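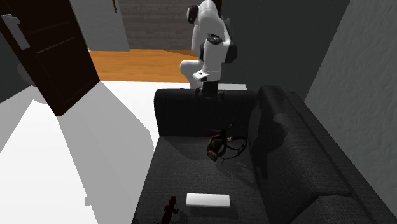
Figure 2. White robot arm with a black gripper above the backrest of a dark gray sofa. Computer rendering.

4. Copying practice in the Bremton part books

4.1 The set and its condition

The Bremton dance band library came to the Pirnton town archive in two deposits. The first was the printed stock, mostly commercial arrangements bought through the Nieto music shop, and it has been listed elsewhere. The second was the handwritten stock, which is the subject of this section. It consists of 16 part books, each belonging to one chair in the band, with 4,000 pages of music between them. No full scores survive. If full scores were ever made, they were not kept with the parts, and the copyists may often have worked from a piano copy or from a marked-up printed set.

The part books are bound in cloth-covered board and labeled by instrument on the front. The first alto and second trumpet books have been rebound at least once, and in both cases the binder trimmed the outer margin closely enough to lose some of the rehearsal letters. The drum book is the most worn. It also has the fewest notes in it. Long stretches are written as a single bar of pattern followed by a repeat sign and a bar count, and the player was evidently expected to know the rest.

Paper varies within each book. Leaves were added as the repertoire grew, so a waltz on heavy cream stock can sit next to a foxtrot on thin paper with pale blue staves. We used the staff ruling, and not the color of the paper, to sort the leaves into groups, as the color has changed unevenly where the books were stored near a window.

4.2 Identifying the hands

We separated the copying into 9 hands. The features that proved most useful were the form of the treble clef, the direction of the stem on the middle line, the shape of the quarter rest, and the way the copyist closed a repeat. Noteheads were less helpful than expected. The same copyist could write round heads in a slow ballad and short slanted strokes in a fast number, sometimes on facing pages.

Hand A is responsible for the largest share of the material and appears in every book. The clef is begun from the bottom, with a small hook, and the bar lines are ruled. Hand A numbers the pieces in ink at the top right and almost never corrects by crossing out. Mistakes are scraped away and written over, and the surface of the paper is rough at those points.

Hand B appears mainly in the saxophone books. Bar lines are drawn freehand and lean to the right. This copyist wrote key signatures only at the start of a piece, leaving them off every later line, a habit that was common enough among working dance musicians. Later users of the books were less comfortable with it. In the third saxophone book someone has gone through and penciled in the missing sharps and flats, line by line, and in one tango they added the wrong ones.

The remaining hands are represented by smaller groups of pieces. Hands F and G may be the same person writing with different pens. We have kept them apart because the quarter rests differ consistently, but we would not argue strongly for the division. Hand H is found only in the trombone book and may simply be a player who wrote out his own parts.

4.3 Transposition errors

Most of the errors that can be identified with confidence are errors of transposition. This is not surprising if the copyists were working from concert-pitch sources. The clarinet and trumpet parts had to be raised by a whole step and the alto saxophone parts moved by a larger interval, and both tasks were done by eye. Typical slips occur at accidentals. A natural in the source becomes a sharp in the transposed part only some of the time, depending on the note, and copyists under pressure tended to carry the sign over unchanged.

Hand A makes few such errors. Hand B makes many, although they cluster in particular pieces and are nearly absent in others. We checked whether the clusters matched the harder keys and found that they did not. They match the paper groups better. The pieces with the most errors are on a single type of thin paper and share one ink, which suggests that they were copied in a short period, perhaps for a particular engagement. A penciled note on one of these leaves reads "for October," without a year.

Not every wrong note was corrected. In several cases the error remains in ink and there is no pencil mark near it, even though other marks on the page show that the piece was played often. It is possible that players fixed these notes by ear and never felt the need to write anything down. It is also possible that the wrong notes were played – an inner saxophone line can carry a good deal of error before it is noticed from the floor.

4.4 Cuts, tags, and swapped pages

The books carry many signs of alteration in use. Cuts are marked with a large bracket in blue or red crayon, and the word "out" is written at the start of the omitted passage. Codas were often shortened. In some pieces the printed-style ending has been replaced by a 2-bar tag, copied on a slip and pasted over the last line. Where the paste has failed, the original ending can be read beneath it. We did not lift any slip that was still attached.

A harder problem is that leaves were moved between books. The second tenor book contains several pages headed "1st Ten." in Hand A, and the corresponding pages are missing from the first tenor book. When two books disagree in this way, we have treated the heading on the leaf as the better evidence for the part and the present location as evidence for later use only.

4.5 Encoding

All parts were encoded in the Zamby notation format, one file to a piece and instrument. Accidentals implied by Hand B's missing key signatures are marked as editorial. Crayon and pencil additions are held in a separate layer, so that a reader can view the part as first copied or with everything that was added later. The layer does not distinguish between users, as pencil marks of this kind are usually too short to assign to a hand. Pasted slips are encoded as replacements, with the covered reading given where it is visible. The drum book was encoded last and without expansion of its repeats.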